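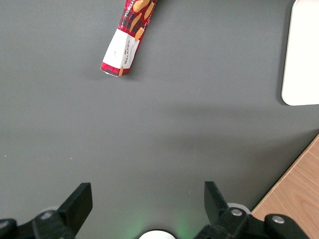
Packing room arms - staff FAQ
Limcombe site. Updated 5/9/18

Is anyone losing their job?
No. Same headcount through July at least. After that we'll tell you when we know, not before.

What do the arms do?
Pick and place for gift hampers. Tubes, boxes, small tins. Anything glass stays with people for now.

How many are we getting?
2 to start, both on the day shift. Primthorpe gets theirs later, no date yet.

How fast are they?
Slower than you. Target is 200 picks a shift each. A good packer does over 1,000, we know.

So what's my job now?
Loading, checking, ribbon and cards, and stepping in when a pick goes wrong. Rota changes will be posted by the clock, please read them this time.

Will my pay change?
Hourly rate stays the same. Piece bonus - still being worked out. Ask your shift lead, they will have teh sheet first.

Do I get training?
Yes, 8 hours, paid, on site. Ebihara are running it. Sign up in the canteen.

Can I reach in while it's moving?
No. Press stop, wait, then reach. Even for a dropped label.

It dropped something. Do I write it up?
Yes, every time. Item, time, which arm. Nobody gets blamed for a drop.

Are the cameras watching me?
They're on the wrist and point at the table. Zitutow keeps the footage for picking faults only, not for timekeeping or breaks.

Who do I call if it stops?
Shift lead first, then the Zitutow line, number is on the cabinet door. Dont restart it yourself untill you've had the training.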